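Support > Ventilation > Skadik controllers > Closed tickets > Fresh air supply drops at night

Product: Taipe heat recovery unit with Skadik wall controller
Installer: Etarberg
Opened by: Wilmer Ticona
Handled by: Deisy Bedoya
Status: Closed, wiring fault

Reported problem

Supply air to the kitchen and back bedroom drops to almost nothing late in the evening and returns by morning. Fan can be heard running the whole time. Wall controller shows normal operation and the correct fan setting. Fault code 33 appears in the history several times but never on the main screen. Filters were changed in August. Customer has power cycled the unit at the breaker twice with no lasting effect.

Deisy Bedoya, first reply

Code 33 is "damper position not confirmed." It is logged when the supply damper is told to open and the end switch does not close in time. The controller retries and clears the code if a later attempt works, so it can sit in the history without showing as an active fault.

Please check the following before we send parts:

Outdoor intake hood clear of lint, leaves and nests.
Filters seated with the arrow in the direction of flow.
Night schedule on the controller. Menu, Schedule, Fan. Reduced speed should be set to Low. If it says Off, change it.
Supply damper on the duct collar. Note the position of the pointer on the actuator when the flow is bad and again when it is good.

Wilmer Ticona

Intake is clear. Filters are in the right way around. Schedule says Low. Pointer was at closed when I looked last night and the fan was running. This morning it is at open. I did not touch anything in between.

I don't have a flow meter. The commissioning sheet from Etarberg lists 200 cfm at the unit on High and I have no way to check that figure.
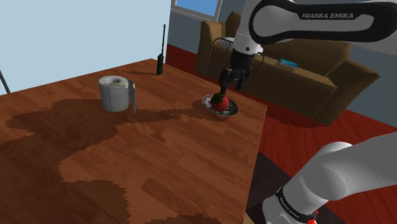
Deisy Bedoya

The commissioning figure is not needed to find this fault. The actuator either gets its supply voltage or it does not, and a meter on the actuator terminals will show which. For the rooms, all you need to know is whether air is coming out of the grille. A roll of paper towels standing upright on the table with a loose sheet hanging from its side will do, as long as it is close enough to the grille for the sheet to catch the air. Write down the time and the pointer position along with the result.

With the unit in its bad state, measure across terminals 1 and 2 on the actuator. Expected reading is 24 V AC. Do not remove the cover on the main board with the breaker on. The actuator terminals are low voltage and can be reached from outside the cabinet.

Wilmer Ticona

Kitchen at 11 p.m.: no movement, pointer closed. Actuator reads between 14 and 15 V and wanders. Morning: sheet moves, pointer open, 24 V steady.

One more thing. The humidifier was running at 11 and was off in the morning. It was put in by a different company last winter and I had forgotten it until I followed the wire. It goes into the same gray box as the damper wire.

Deisy Bedoya

The gray box is the control transformer. The Taipe unit ships with one sized for the damper and the wall controller only. A humidifier valve on the same secondary can pull the voltage low enough for the actuator to spring closed. The Skadik controller runs on a regulated supply and stays up well below the voltage the actuator needs, which is why the screen looks normal.

Test: turn the humidifier off at its own control, leave everything else alone, and read the actuator again. If the voltage recovers and the damper opens, the transformer load is confirmed.

Wilmer Ticona

Humidifier off, 24 V, damper open inside a minute. Humidifier on, back to 15 V, damper closed. Did it three times, same each time.

Deisy Bedoya

Confirmed. The actuator is good and no part will be sent. The humidifier needs its own transformer. Do not fit a larger one in the gray box, as the fuse on the Taipe board is matched to the original. Leave the humidifier off until the work is done. I have passed the readings to Etarberg and asked them to check the splices in the box while it is open.

Wilmer Ticona

Etarberg came Friday. Separate transformer fitted for the humidifier. They also found the common wire for the damper held by a couple of strands under the wire nut and remade it. Both running together now, actuator at 24 V, pointer open. History cleared before they left.

Deisy Bedoya, closing note

No new code 33 in the history export received from the customer. Logged in Ivex under wiring, third-party load on control transformer. Requested a change to the Skadik manual: the code 33 page should list low supply voltage ahead of actuator replacement. Ticket can be reopened by replying to the last message.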